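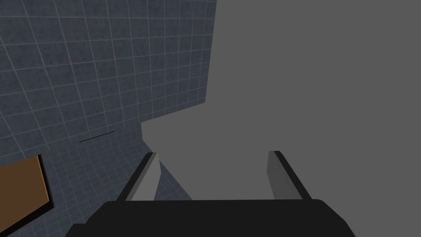
I have been using Drakatness as my main planning and simulation tool for a good two months now, and I keep meaning to write it up properly. The short version is that I like it a lot, more than I expected to like anything with a settings panel that long. My interest is in close approaches, the last little stretch where a gripper comes up to something big and the planner has to decide how near is near enough. A plain gray surface with the open fingers right in front of it and tiles off to the left is pretty much my daily view, and it's a nasty one for perception. Flat matte gray, no texture, no seams, nothing for a feature matcher to hold on to. Most of the packages I've tried either lose track of the surface at that range or invent a slope in it. Drakatness lets you weight the outline of a shape more heavily than its face, and with that turned up my distance estimates stopped wandering. I was grinning at my desk!

Setup first, as somebody always asks. I run release 14 on a desktop with a middling graphics card. The installer wants its own Python environment and you should let it have one (I didn't, and spent an evening cleaning up). The sample kitchen loads in a few seconds, and your own gripper models come in through the Barkivis importer, which is bundled. Mine came in with the finger pads rotated, and there is a checkbox for that, two menus down, under Axes. Why it isn't on the import screen I don't know.

The planner is where I've spent most of my time. You give it a goal pose and a clearance, and it gives back a handful of candidate paths instead of one, each drawn as a thin ribbon you can scrub along with the mouse. You can pin the bits you like. Say the first half of path A is lovely and the second half of path C is lovely – pin them both, hit replan, and it tries to join them up. I ran 100 random starts with the stock settings and 21 of them failed, nearly all with the wrist folded too close to the arm. Raising the joint limit margin a touch fixed most of those. The failure report deserves a mention too. It names the joint, gives the time step, and puts a button beside it that drops you into the simulation at exactly that moment. I had been doing this by hand with log files for years.

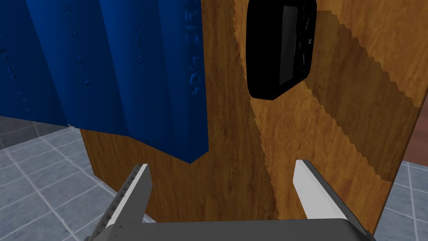
Control is solid, with one gripe. The default gains are tuned soft, so a gripper closing on a handle drifts a little before it settles, and the on-screen sliders jump in steps that are too coarse to get rid of it. You can type values in directly and they work fine. The force limits are sensible out of the box and the velocity scaling is smooth all the way down. I came over from Conuvent, where slow moves had a kind of stutter that you learned to live with, and I had forgotten that a simulated arm could creep forward without shaking.

The wrist view is very good. You can dock it next to the overview, record both, and play them back on one timeline with the planner's state printed underneath. Depth and segmentation come as separate channels, and either one can be laid over the color at whatever strength you want. I leave segmentation on faintly while I work. Cloth is the weak spot: folds sometimes break into several labels, and the merge tool is slow on a long recording. Hard furniture is labeled cleanly almost every time. 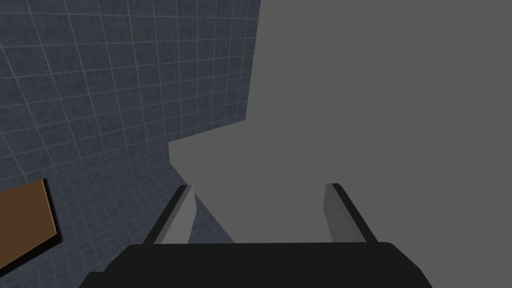
Wrist view in Drakatness, fingers open, with the gray surface close in front and the tiles at left.

Views like this one are what I'd test any perception package on before trusting it. Turn the outline weight to zero and watch the estimate, then bring it back up slowly. You'll learn more about your setup in ten minutes than the manual will tell you (the manual is thin on perception generally, and the page on outline weight is one paragraph).

Other odds and ends. The scripting console has proper autocomplete. Undo works on planner settings but not on scene edits, so save before you move furniture. Exporting to the Morris format keeps the joint names but drops your comments, which hurt. The dark theme makes the path ribbons hard to read, and I went back to light.

Would I pay for it again? Yes, and I already have, for the second machine. If you mostly do wide open reaching you may not need this much tool. For tight work near big plain surfaces I haven't used anything I enjoyed more.

Updated 7/8/18: the latest patch makes the gain sliders finer. Still no checkbox on the import screen.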